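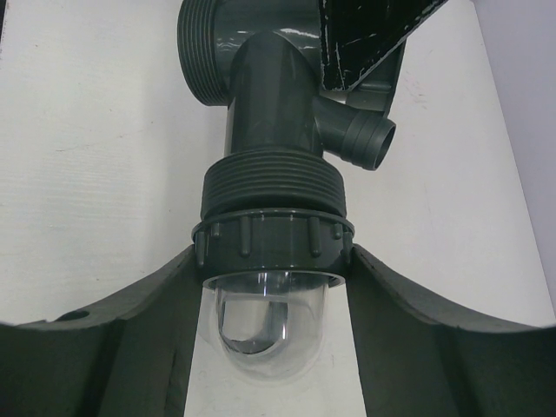

Dark gray plastic fitting with a threaded ring.

Ivden Garden Pond Notes: README

Welcome, and thank you for stopping by! The collection holds 969 short notes that pond keepers in Ivden and Proslow mailed to the old Urnier newsletter, typed up with the spelling left just as it came (we do love the spelling).

Files
notes.csv has one note per row, with town, month, topic and text
topics.txt explains the topic labels, from algae to winter cover

The month is blank in 395 rows. Please leave those blank if you send us corrections, even when a note is plainly about frogspawn and you feel sure it must be March.

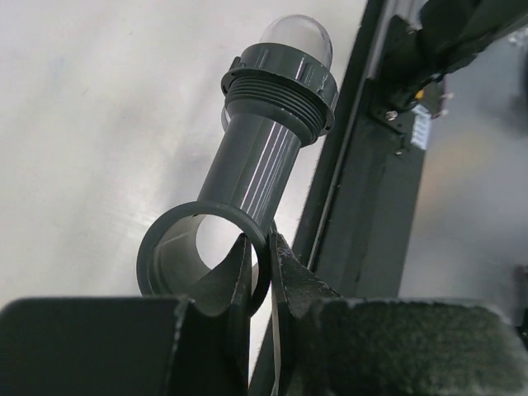
A reader in Proslow wrote to ask whether "green water" and "blanket weed" could have separate labels, "as they are hardly the same headache." They do now, from version 7 on.

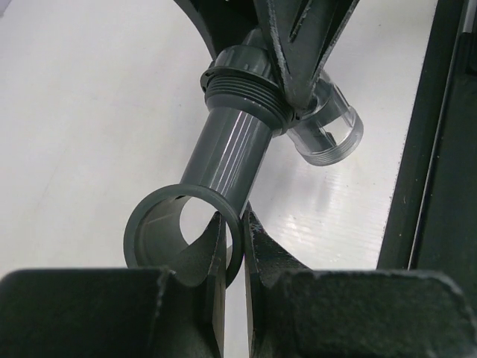
Vol. 7, p. 238

Page references like the one above follow the printed newsletter, so you can look a note up in the bound copies if you are lucky enough to have them. Use the notes however you like, and kindly mention Urnier when you do.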